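29/10/2018
Tableware sorting, round table, continued. Entry by L. Dobson, copy to Keith Wainwright.

Purpose of the session: sort the mixed dishes by type and decide which go back on the open shelf and which go in the low cabinet. Rose tablecloth left on throughout. Both shelf boards are Skerkero, 430 mm wide, 12 mm thick. Load rating was not marked on either, so I am working to my own limit until Keith finds the sheet.

Types on the table: white ceramic, blue-and-white, stainless steel, one pale green square tray. Ovals to be kept apart from rounds. They do not nest and they rock if anything is stacked on them. 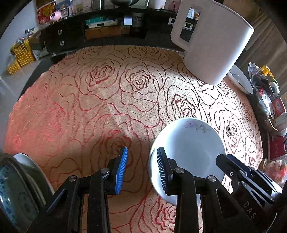
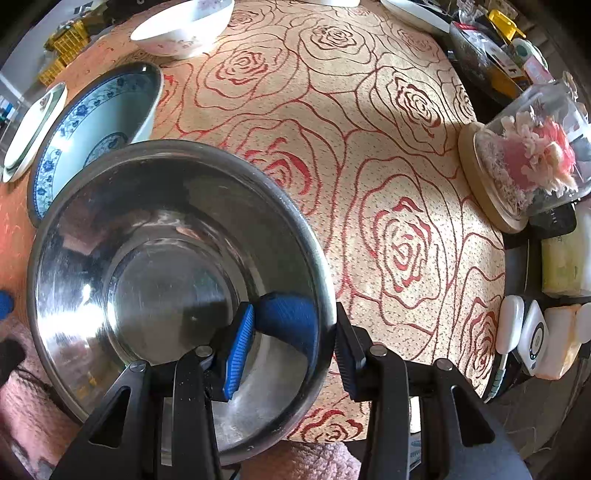
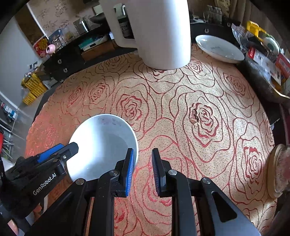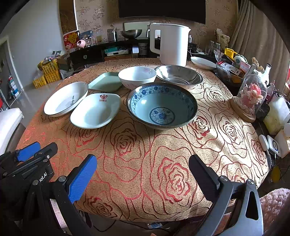 Question from Keith, carried over from the last page: can the steel bowl go under the porcelain in one stack to save a shelf position?

Steel goes in its own position. The rolled rim is harder than the glaze and sits at a different diameter from any of the porcelain, so the piece above bears on a narrow line. We lost a plate that way in February. If space runs out, the steel can go on top of the cabinet with the cooking pot.

Stacking order, from the bottom:
Flat white plates
Rimmed white plate with the gray script, separate liner above it
White ovals, side by side, no stacking
Blue-and-white, small inside large
White bowl with the pink flowers, last, alone
Square tray on edge against the side wall

Liners are Benedetti felt, cut to 83 mm rounds. They are too small for the wide blue-and-white bowl and shift when the bowl above is set down off center. Next batch to be cut larger. Paper towel folded in four used as a substitute for now. It holds position better than the felt but takes up more height.

Weights. Kitchen scale (Grirndale) re-zeroed before the start and again halfway. The wide blue-and-white bowl reads 600 g. I did not weigh the ovals. The platter overhangs the pan and the reading drifts depending on where it is set down. Keith suggested weighing it on an upturned bowl and subtracting. Will try it next time with the steel one.

Marks and damage. Smudging inside one white bowl, to be washed again before it goes up. Scuffs on the inside of the steel bowl, left as is. The red lotus logo and characters on the white oval are on the inner rim, so keep the scouring pad off that area. Use the soft blue cloth. Wernska paste is for steel only, and the tube should be labeled to say so. I found the cap off again.

Table. Kettle stays at the back with its handle to the left. Flower dome stays on its wood base and is moved by the base, both hands. The glass lifts if you pick it up from the top. Crumbs to be brushed off the cloth before anything is set down rim first.

Cabinet. Drawer handles are a loose fit on the left end, turn by hand to check, do not overtighten. The recess depth needs measuring before the ovals are assigned there. If the larger one fits flat, the stacking order above changes and the plates move up one.

Open items
Larger liners (LD)
Load sheet for the Skerkero boards (KW)
Recess depth, front edge to back panel (KW)
Rewash smudged bowl (LD)
Label for the paste tube (either)

KW, added later: sheet not found. Keep to the lower limit. Recess measurement to follow on the next page.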